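# trola-sync

Keeps two arms on one clock and replays joint targets from a single queue. The planner lives in `bellamy`; this repo only handles timing, limits and gripper commands.

Run `python sync.py --cell melton`. The default loop rate is 200 Hz.
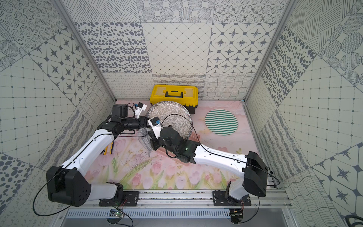

*Melton cell: both arms on the rail, plastic bag between the grippers.*

## Known issues

- Clear bags give poor depth. Set `depth_fill: 3` in the cell config.
- Wrist targets closer than 85 mm are rejected by the collision check.

Bugs go to Vira Sirko.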